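Pre-Air Guest and Claims Checklist, Political Talk Segments
Berhe Media Standards Desk
Revised March 8, 2024

Run this list before any live interview with a candidate, campaign staffer, elected official or paid surrogate. The segment producer fills it in and the desk editor signs it. Mark each item Yes, No or N/A. A No on items 1 through 4 holds the booking until the editor clears it.

1. Guest's current job and employer confirmed in writing.
Comment: "Strategist" does not count as a job. Ask who pays them.

2. Campaign, lobbying and consulting ties disclosed, and the on-screen label matches.
Comment: In January we ran a guest from Kumer as an "energy analyst" while the firm was working for a ballot campaign. The label was corrected at the end of the hour. It should have been right at the top.

3. Past on-air corrections checked in the log.
Comment: The log has 938 entries. Search by name and by employer.

4. If the guest has made a false statement on our air before, the host has the original quote and the correction in hand.
Comment: A producer's summary won't do. Print both.
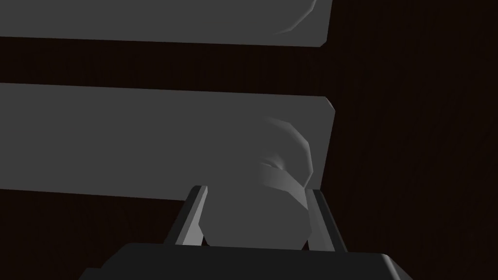 5. Live or taped decided by the editor.
Comment: Guests with two or more uncorrected false statements are taped. The Bivau morning show has done this for a year and has not lost many bookings over it.

6. Expected claims listed, with a source for each.
Comment: Keep it to 8 claims. Hosts do not read past that.

7. Poll numbers checked for sample size, dates and sponsor.
Comment: A statewide poll of 1,000 likely voters and a club survey are often quoted in the same breath. Say which one it is.

8. Fact checker on the line for the full segment.
Comment: Failed on two of the last audits. The checker was covering another show.

9. No questions supplied to the guest in advance. Topics are fine.

10. Correction time held in the next block.
Comment: Hold 25 seconds. If it isn't needed, give it back to weather.

11. Online clip and transcript carry the same correction as the broadcast.
Comment: Still our weakest item. Clips go out through Viva before the desk has seen them. Web team to add a hold button.

Completed forms stay on file through the end of the election cycle.

Comments (3)

radio_pat: We use something close to this at our station. Item 8 is the hard one with a small staff.

Marlow62: Why should item 5 take two false statements? One seems like plenty to me.

deskchair: Does this cover phone-in guests? They get skipped where I work.

We use cookies to remember your settings. Accept | Manage choices

Contact the desk | Copyright 2024 Berhe Media | Back to top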